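The gripper that would not let go of the glove

I promised in October to write down what happened with the glove task, and I have postponed it two times already. I will try to be complete, also with the parts where I was wrong. 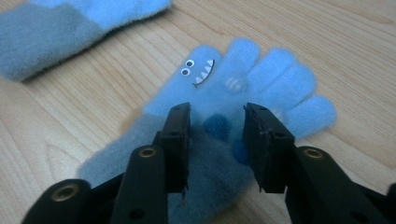
Kimutai Obura wrote to me, after my short message about the problem, that a jaw which closes too slowly is a nuisance but a jaw which opens too slowly is a safety matter, and that I should stop the arm until I knew which one I had. I did not like to read this. I had planned to run the arm the same evening. But I switched it off, and I am glad that I did it.

First the background, for readers who came only for the battery posts. In our workshop in Stomdale we have a small arm that we call Liao. At the end of Liao sits the same two-finger gripper as the one we hold in the hand when we record demonstrations. The linkages are the same and the pads are the same. Only the drive is different: in the hand tool my fingers pull a trigger, and on the arm there is a motor. The task is to pick up a knit glove from the table, put it on its partner, and move the pair into a tray. We chose children's gloves with faces on them, with the idea that the eyes and the teeth would help the model to understand which side is up. The blue monster was our favorite. It has its mouth on the thumb, and I became quite attached to it.

We had recorded 3,138 demonstrations with different gloves and socks when the trouble started. Liao had learned the task well enough that I could let it work through a pile while I was sitting at the next table. Then one evening it put a glove in the tray, gave the command to open, moved up, and the glove went up also. It hung from the pads. Liao went back to the table, "opened" again, and closed on the next glove with the first one still between the pads. After this the motor pulled more current than I had ever seen from it, and the arm continued its movement as if all was fine.

I made my first mistake here. I took hold of the hanging glove and pulled. The arm was not stopped, only waiting between two moves, and when the glove came free the jaws snapped to the open position and then closed again for the next grasp. The side of my index finger was between the pad and the linkage. It was a small injury, a blood blister and a lot of bad words in my own language. The force of this gripper is low. With a bigger one I would tell a different story. The emergency button was within reach of my other hand and I did not use it, and I have thought about this more than about the rest.

The next morning at 7:30 I started to look for the cause. I was convinced that it was the software. I had changed the timeout for the open command two days before, so I reverted the change and tested without any glove. The jaws opened perfectly. I tested with a piece of foam, and it was perfect again. With a fuzzy glove it was fine for the first grasps and then the delay came back. I lost most of a day with log files, and in the log files everything looked good, for a simple reason: the position sensor is on the motor shaft and not on the jaws. The motor really had turned. The jaws had not followed completely, the linkage had some play and it simply flexed.

When I finally took the right finger off the arm, I found the wool. Brushed knit leaves very fine fibers everywhere. You see one on the corner of a pad and you brush it away, and you think that is all. But they also travel down to the pivots, where the black arms turn, and there they wind around the pin. On the worst joint I could pull out a kind of felt ring with tweezers, blue and gray mixed, and pressed so hard that it kept its shape in my palm. On top of this, the pads we had ordered from Plastdale in the second batch had a rougher top edge from the printing, and this edge catches the loops of the knit. So there were two causes together. The rough edge held the glove, and the felt ring made the joint too stiff to open fully.

Then I had an unpleasant thought and opened the hand tool as well. It had the same fibers in the same joints, less, but enough. This means that in some recordings the person pulled or released the trigger and the jaws came a little late. A human does not care, the hand waits without thinking. But the model learns the waiting, or it learns a wrong width. I went through the recordings and compared the trigger with the jaw opening in the video. In 93 of them the jaws were clearly late, all with the fuzzy gloves. I removed these and I will record them again.

What we changed:

The pads are now sanded at the top edge, and we wipe a piece of knit over them before mounting. If it catches, we sand again.

All pivots on both grippers have a thin felt-free washer and are cleaned after each session with fuzzy material. It takes 4 minutes per gripper. I tried compressed air first and it pushed the fibers deeper, please don't do it.

Liao now checks with the camera that the jaws are open before it moves up. If they are not open after 3 seconds, it stops, the motor power goes off and a red lamp goes on.

No hand goes near the pads before the button is pressed. I wrote it on tape and put the tape on the table edge, in front of my own chair.

Kimutai also asked whether the motor current alone would have been sufficient to detect the fault. I think yes for the second grasp, when two gloves were inside, but not for the first one. The current during opening was only a little higher than usual. I would like to look at this again with the worn joints, which I kept in a bag for this purpose.

I have one thing still open. The people at Nostgate, where we buy our pins, suggested a sealed bushing, but it is wider than our arm boss and I would need to print all the linkages new. For the moment I continue with the tweezers.

Comments (4)

Marit
We had this with cat hair on a gantry, same felt ring, same clean logs. How did you compare the trigger and the jaws, by eye or with a script?

Author
Hello Marit, a script for the first selection and then by eye. The script alone marked too many, it was confused when the glove covered the pad tips.

tolva
Is the camera check done on the arm's computer or on the motor board? If the computer hangs you lose your stop.

Author
On the computer, you are right. The red lamp and the power cut depend on it also. I will move the timeout to the motor board and write here when it is tested.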